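접이식 칼 분류 기록 데이터 카드 (Gernitz 묶음)

상태: 정리 중. 완성본이라고 부르기에는 이르다.
작성: Rekha Acharya
검토: Vasanthi Poojary

개요

손잡이 색이 다른 접이식 칼을 플라스틱 통에 나누어 담는 작업의 기록이다. 원래 요청서에는 "색상별 정리 체계의 효율 검증"이라고 적혀 있었는데, 나는 이 제목에 동의하지 않는다. 색깔대로 통에 넣는 일을 체계라고 부를 수 있는지부터 의문이고, 효율을 따지려면 비교할 다른 방식이 있어야 한다. 그래서 제목을 지금처럼 바꾸었다. Varma 쪽 문서에는 아직 옛 제목이 남아 있으니 같은 자료로 보면 된다.

무엇이 들어 있나

- 분홍색과 민트색 손잡이의 접이식 칼
- 짙은 청록색 통(크기가 다른 것들)과 노란 주황색 통
- 얼룩과 페인트 자국이 있는 콘크리트 바닥

칼의 제조사와 날 길이는 적지 않았다. 확인할 자료를 받지 못했고, 추측으로 칸을 채우면 나중에 누군가 그 값을 믿게 된다.
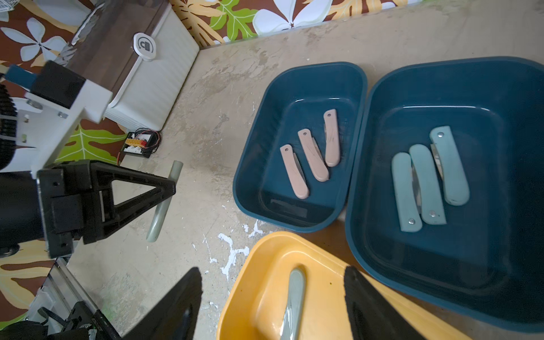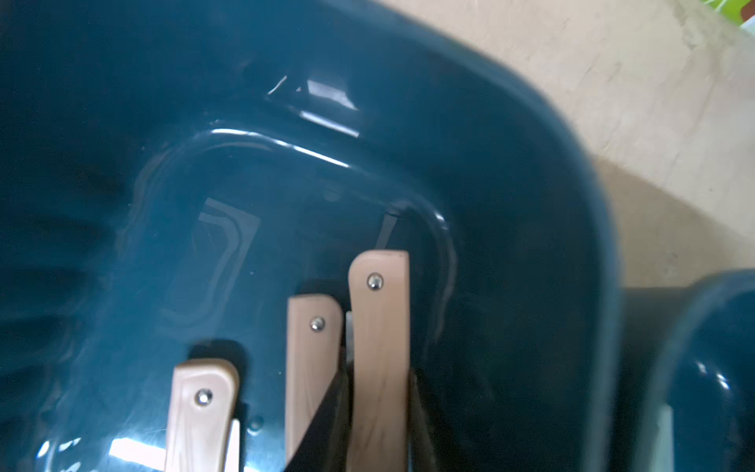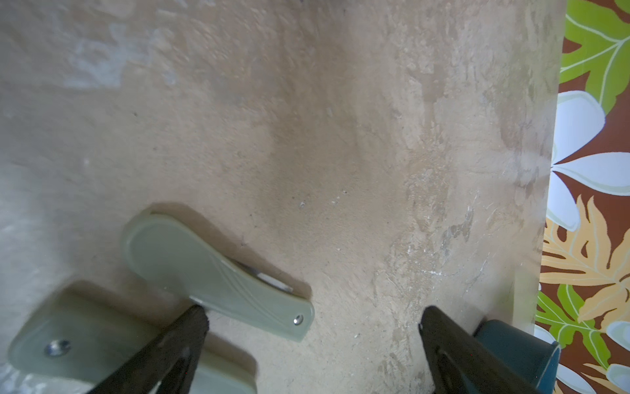
라벨 규칙

색 이름은 분홍, 민트 두 가지만 쓴다. 초안에는 색 이름이 21개 있었다. 연두, 옥색, 세이지, 박하 따위를 다 구별하겠다는 것이었는데, 같은 칼을 두고 작업자마다 다른 이름을 붙인 탓에 전부 합쳤다. 합치고 나서 분류가 더 정확해졌는지는 모른다. 불일치 건수가 줄어든 것은 사실이지만, 고를 이름이 줄었으니 당연한 결과다.

통은 색과 크기로 부른다. "정답 통", "임시 통" 같은 이름은 금지한다. 어느 통이 임시인지는 기록마다 바뀌었고, 작업 메모에도 일관된 설명이 없다.

칼의 상태는 접힘, 펼침, 판단 불가 중에서 고른다. 날이 조금 보인다고 펼침으로 적지 말 것. 접힌 상태에서도 손잡이 틈으로 날이 드러날 수 있다.

알려진 문제

1. 통의 광택. 조명이 안쪽 벽에 비치면 밝은 얼룩이 생기고, 이것을 금속 날로 잘못 표시한 사례가 있었다. Plidon 도구의 자동 보정이 해결해 준다는 말을 들었으나 시험해 본 5건에서는 얼룩이 그대로였다. 보정은 쓰지 않았다.

2. 바닥. 흰 페인트 점과 긁힌 자국이 많다. 배경이 다양해서 오히려 좋다는 의견도 받았지만, 바닥 하나를 놓고 다양하다고 하는 것은 지나치다. 다른 바닥에서도 같은 결과가 나올지는 이 자료로 알 수 없다.

3. 색과 크기의 혼동. 작은 통과 큰 통의 색이 같다. 통 색만으로 위치를 구분하려는 규칙은 처음부터 맞지 않는다.

4. 기록 수. Murneck 소개 글에는 1,000건으로 나오지만 그 숫자에는 중복이 포함되어 있다. 중복을 뺀 수는 아직 확정하지 못했으므로 인용할 때 1,000이라는 숫자를 쓰지 말아 달라.

권장하지 않는 용도

칼 보관의 안전 지침을 만드는 데 쓰지 말 것. 뚜껑 없는 통에 칼을 담는 방식이 안전한지는 검토한 적이 없다. 공구 정리법 홍보물에 쓰겠다는 문의도 있었는데 같은 이유로 거절했다. 칼이 아닌 물건에 대해서도 이 자료를 근거로 삼기는 어렵다.

변경 내역

9월: 색 이름 통합. 통 이름 규칙 수정. 상태 항목에 "판단 불가" 추가.
그 이전: 변경 기록이 남아 있지 않다. 초안 파일이 2개 있고 서로 내용이 다르며, 어느 쪽이 먼저인지 Vasanthi Poojary도 나도 확인하지 못했다. 둘 다 보관 폴더에 그대로 두었다.

오류를 발견하면 기록 번호와 해당 항목을 적어 보내 주기 바란다. "전반적으로 색이 이상하다"는 식의 제보는 처리할 수 없다.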